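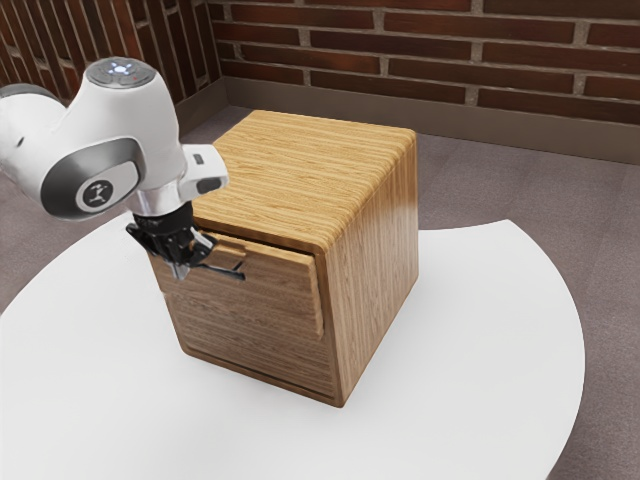 Small wooden cabinet on a round white tabletop.

Fletlow Sowing Notes

Hello and welcome! This folder holds the sowing notes from the Fletlow allotments, typed up by me over far too many evenings at the kitchen table. If you grow veg and like a spreadsheet, I think we'll get on. It's all plain CSV, so it opens in whatever you've got.

What's in the folder

sowings.csv is the big one, 1669 rows, one row for each time somebody wrote down that they'd put a seed in the ground (or a tray, or an old yoghurt pot).
harvests.csv has 1074 rows. Smaller, as you'd expect, as people are much keener on writing things down in spring than they are in August when the courgettes have taken over.
plots.csv tells you which way each plot slopes and whether it has a greenhouse.
names.csv is my list of nicknames for varieties, and it's the file I'd most like help with.

Where it came from

Lionel Ackroyd kept a notebook for his own plot and then started keeping one for everybody else's. He'd walk round with a pencil behind his ear asking what you'd sown, and woe betide you if you couldn't remember! When he moved away he handed the lot to me in a carrier bag. I've also added the cards that Amber Gosling and Tia Clegg filled in for the top end, which Lionel never got to much on account of the hill.

Columns in sowings.csv

plot: a letter and a number, same as on the gate posts
crop: the ordinary name, so "beetroot", never "beet"
variety: as written, spelling and all
week: week of the year, worked out by me from whatever date was given
where: ground, tray, pot, or blank
under_cover: yes, no, or blank
remark: anything else on the line, including the rude bits about pigeons

A blank means it wasn't written down. Please don't read it as "no"! I did that myself in the first version and ended up with a chart showing that hardly anyone covers their carrots, when the place is a sea of fleece from April onwards.

Things that are a bit wonky

The broad beans are a mess. Some folk sow them in autumn and some in late winter, and the notebooks start a new page at New Year, so an autumn sowing and the beans you pick from it sit in different years. I've left them like that. If you want to join them up, match on plot and variety and have a good look at what comes out.

Potatoes are counted as sown when they go in the ground. Chitting is only in the remarks. I went back and forth on this for ages and I'm still not sure!

Around 600 of the sowings have no variety at all. Lionel often just put "lettuce, usual", and I'm afraid the usual went with him.

Onions from sets and onions from seed were lumped together on the cards and kept apart in the notebooks. There's a note in the remark column wherever I could tell.
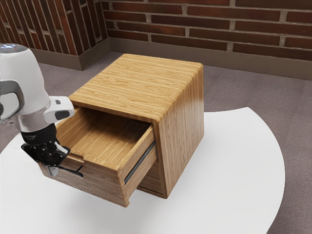
Lorraine Wainwright wrote in to say that the leeks look a good month too early on the bottom plots, and that anyone using those rows ought to check whether the date is for sowing or for planting out. She's quite right. Lionel used the same squiggle for both until he got his second notebook, so I've gone through and put "squiggle" in the remark column for every leek I'm unsure of. Filter those out if you're doing anything serious with timings. Cabbages may well have the same trouble and I haven't got to them yet.

What it's good for

Seeing when people in one damp, windy spot get things going, mostly. Mylene Panganiban used it to plan her first year and has told me her peas did very nicely. I wouldn't use it to compare varieties, as the soil changes so much from one end to the other, and the keenest growers tend to buy the fancier seed anyway.

Using it and sending fixes

Help yourself, for anything you like. If you put it in a talk or a newsletter, a mention of Fletlow allotments would be lovely. Fixes are very welcome, just tell me the file, the row and what it ought to say. I do my updates on a Friday, usually with a cup of tea going cold next to me, so give it a week before you nudge.

Still to do

Cabbages (see above, sigh)
Plot letters for the strip by the lane
The soft fruit pages, which got rained on and are slow going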